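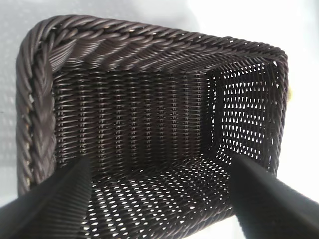
Where do the dark brown woven baskets go when a cottage is being turned over?

They go in the bath while the floors are being done, and back beside the wardrobe once the floors have dried. If the cottage has no bath they go on the bed base before the clean linen is brought in.

Givongate Cottages
Housekeeping and stores meeting, Feb 19, 2026
Held in the linen room, 9.15 am

Present: Octavian Cozma (stores, chair), housekeeping lead, both morning cleaners, the afternoon cleaner, front desk, bookings
Apologies: grounds
Minutes taken by: front desk

1. Minutes of the last meeting

Accepted with one correction. The spare doona covers are on the second shelf, not the top shelf. The shelf label has been changed to match.

2. Matters arising

The drying rack in the laundry has been fixed to the wall. The afternoon cleaner reported that it holds the bath mats well but sags with towels on it. Towels are to stay on the outside line or go through the dryer.

The box of odd pillowcases has still not been sorted. Carried over again.

Tronmont has replied about the torn laundry bags and will credit them on the next invoice. Octavian has kept the torn ones in case they ask for them back.

3. Baskets

3.1 What we have

Octavian went through all the cottages before the meeting. We have 20 of the deep dark brown baskets in use. They are tall and rectangular with rounded corners and a thick twisted rim, and they were bought together from Fovomik when the cottages were refitted. The smaller square ones in the bathrooms are from another order and were left out of this item.

Most of the deep ones are sound. Three have rims that are starting to show pale flecks between the dark strands on the inner side, where people grab them. Nothing has come unwound yet. Housekeeping lead thought the flecks might be lint and had a go at one with a soft brush. Some came out and some did not. The ones that did not look to be part of the rim itself.

Bookings asked whether guests had complained. Front desk has had no complaints about baskets.

Agreed: the three stay in use for now, and are to be looked at again in August. Any basket with a strand standing out from the rim comes off the floor straight away and goes to Octavian, as it will catch on knitwear.

3.2 Cleaning

There was a fair bit of discussion on this. The weave is open enough on parts of the side walls that dust and hair go right through and gather in the bottom corners. One of the morning cleaners has been turning the baskets over and tapping them out on the back step. The other has been using the vacuum with the brush head. The vacuum is quicker but the head does not reach the floor of the basket unless the extension tube is left off and the arm goes in to the shoulder.

Washing was raised. The label says wipe clean only. Housekeeping lead has hosed two of them in the past after a spilt bottle of body wash and they were fine once they had dried in the shade. She would not put them in full sun, as the older bathroom ones went brittle that way.

Agreed method:

Turn the basket over and tap it out, outside.
Brush along the ribs from the rim down to the floor, using the soft brush on the hook by the mop sink.
Wipe the rim all the way around with a damp cloth. Follow the twist of the rim, or the cloth snags.
Hose only if something has been spilt. Dry upside down in the shade and do not put back until dry underneath.

The quick tap and wipe is for each changeover. The brush is for the weekly clean. No furniture polish or spray on them, as it makes the strands sticky and they already have a shine.

3.3 What they are for

Bookings pointed out that the cottages are not consistent. In some the basket has the spare blanket in it, in some it is empty beside the wardrobe, and in the family cottages it has ended up as a toy bin. Guests who have stayed before ask for the blanket and cannot find it.

The morning cleaners would prefer the baskets left empty. A folded blanket at the bottom of a deep basket has to come out every time for dusting, and it picks up whatever falls through. The afternoon cleaner disagreed – guests use an empty basket for wet swimmers and the blanket stops them doing that.

It was put to Octavian to decide. Spare blankets will go on the wardrobe shelf in a zip bag in every cottage. Baskets will be left empty for guests' washing, apart from the family cottages, where the toys can stay in theirs. A line will be added to the welcome folder saying where the blanket is and asking for wet things to go on the airer.

3.4 Liners

Coman has quoted for cotton liners with a tie at each corner. A sample was passed around. It fitted the length of the basket but was too shallow by a hand's width, so the bottom hung above the floor of the basket. One of the morning cleaners said she could live with that. Others felt it would tear at the ties once anything heavy was put in.

The corners of the sample are cut square and the baskets are rounded at the top, so the liner bunches there. Octavian will ask for a deeper one with a curved corner, in a dark colour. Cream was not popular with anyone who does the washing.

There was a question about whether the liners need ironing. They do not.

3.5 Buying more

The stores budget for this half is $3000 and has to cover liners, the replacement doonas and the new vacuum. Octavian does not want to buy more baskets out of it. Fovomik still lists a brown one but he was not certain it is the same height, and the ones we have were chosen to go under the windowsill in the front bedrooms. He will measure before asking for a price.

Bookings asked for two spares so that a basket can be swapped out on the day. Left until the price is known.

4. Linen

Flat sheets for queen beds are running low by the end of a full weekend. Housekeeping lead has been borrowing from the king pile and tucking the extra under. Front desk asked that this be written on the whiteboard when it happens, as the count has been coming out wrong.

Stained pillowcases are to be soaked the same day. The bucket is being used for mops again. A second bucket will be bought and marked.

The tea towels with the frayed hems have been cut up for rags. Rags are kept in the tin under the bench. Please do not put them back in the kitchen drawers.

5. Linen room

The room was tidied last week and it is a good deal easier to get to the shelves. Thanks to the afternoon cleaner, who did most of it in between arrivals.

Still to do: the rubber bands on the window ledge, the curtain hooks in the ice cream tub, and the lamp with no shade. Nobody present could say which cottage the lamp came from. Grounds may know.

Baskets waiting for repair or drying are to be kept along the back wall, below the shelving. They do stack but the rims grip each other, and it took two people to get the last pair apart. Lay them on their sides if there is no room to stand them singly.

6. Vacuum

The hose on the older vacuum has split near the handle and has been taped. The tape works until it gets warm. A new machine was agreed in principle at the last meeting. Housekeeping lead would like one with a narrower brush head, partly for the baskets and partly for behind the bed heads. Octavian to bring two prices next time.

7. Other business

Front desk asked for the late checkout list to be left in the tray and not pinned to the door, where it gets knocked off by trolleys.

One of the morning cleaners found an earring in the bottom of a basket in the end cottage, caught between the wall and the floor of the weave. It is in the lost property drawer with the cottage name on it. All baskets to be checked by hand before being tapped out.

The gate at the back step does not latch. Passed to grounds.

Actions

Octavian – ask Coman for a deeper liner sample, dark, curved corners
Octavian – measure under the front bedroom windowsills and get a basket price from Fovomik
Octavian – two vacuum prices
Housekeeping lead – type up the basket cleaning method and put it by the mop sink
Morning cleaners – move blankets to wardrobe shelves as each cottage is turned over
Front desk – welcome folder wording, new bucket
Bookings – let returning guests know where the blankets are if they ask
Afternoon cleaner – odd pillowcases

Next meeting to be set once the school holiday roster is out.

Meeting closed 10.05 am.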